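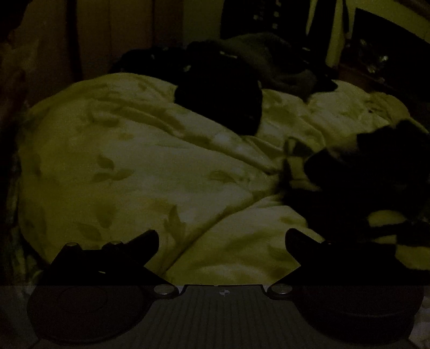

6. Setting up the hand gripper for bedding and clothing

Read this section before using the Vastex hand gripper on duvets, comforters, pillows and heaped clothes. It assumes the camera has been mounted and the Jekix recorder software has been installed as described in the earlier sections.

6.1 Before you start

Switch the gripper off at the recorder before touching the fingers or the pivots. The fingers close with enough force to pinch skin.

Clear the bed of belts, keys, jewelry and anything with an open pin or hook. Clothes can stay in a heap. Do not fold or sort them first, as the session sheet will tell you which starting state to use.

Note: Black clothing on a pale cover is harder on the exposure settings than any other combination in the household set. Do step 6.3 with the fabrics you are going to handle, in the light you are going to work in.

6.2 Checking the fingers and base plate

1. Hold the gripper with the ribbed face of the base plate toward you and the fingers pointing away.

2. Open the fingers all the way. Look at the gap between the tips. Both fingers should stand at the same angle. If one leans in further than the other, go to 6.5.

3. Try each of the small silver fasteners along the fingers with the supplied driver. They should be snug. Do not use a power driver.

4. Check the two pivot fasteners where the fingers meet the base plate. There should be no side play when you rock a finger with your thumb.

5. Wipe the round target marker at the top edge of the base plate with a dry cloth. If a segment is scratched, replace the marker. Spare markers are part number 453.

6. Run a soft brush down the ribs of the base plate. Lint from fleece and knitted blankets packs into the grooves and will show up in the recording.

Caution: Do not use alcohol or glass cleaner on the marker or on the fingers. It lifts the marker and turns the finger surface slick.

6.3 Setting exposure in a dim room

1. Set the room lighting as it will be for the session and leave it alone from here on.

2. In Jekix, open Camera, then Exposure, and change the mode from Auto to Fixed.

3. Point the gripper at the brightest part of the bedding. Lower the exposure until the folds can be told apart in the preview.

4. Move to the darkest clothing. Raise the gain one step at a time until you can see where one garment ends and the next begins. Do not go above 2000 on the gain scale.

5. Go back to the bedding and check it again. If the folds have washed out, drop the gain by one step and accept darker clothing.

6. Save the profile under the room name.

Both finger tips must be visible in the preview the whole time.

6.4 Test grasp

1. Pick a piece of soft fabric with a strong pattern. Checks or stripes work well and make slipping easy to spot when you play the clip back.

2. Approach from above with the fingers fully open and close them slowly on a fold.
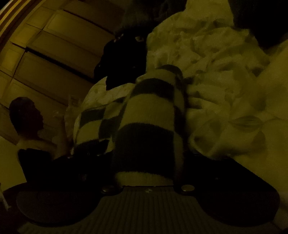
3. Lift the fabric clear of the bedding and hold it still while you count to ten.

4. Tilt the gripper left, then right, then level it.

5. Lower the fabric, open the fingers and back away in a straight line.

6. Play the clip. The fabric should hold its place between the tips through step 4. If it slides, clean the fingers and repeat. If it slides again, replace the finger covers (part number 739).

Note: Anyone else in the room should stay clear of the bed during the test grasp. They may be in view of the camera, and the consent form has to be signed before you record, test clips included.

6.5 Realigning a finger

1. Switch off at the recorder.

2. Loosen the pivot fastener of the finger that is out of line by a quarter turn.

3. Close both fingers by hand until the tips meet squarely.

4. Hold them closed and tighten the fastener.

5. Open and close by hand several times, then repeat 6.2 from step 2.

If the finger drifts again within the same session, stop using the gripper and send it to the Dradholm workshop with the fault card filled in. Mark the card for Kacper Kozłowski. Questions about exposure profiles go to Graça Seixas.

Section revised Thursday, June 26, 2025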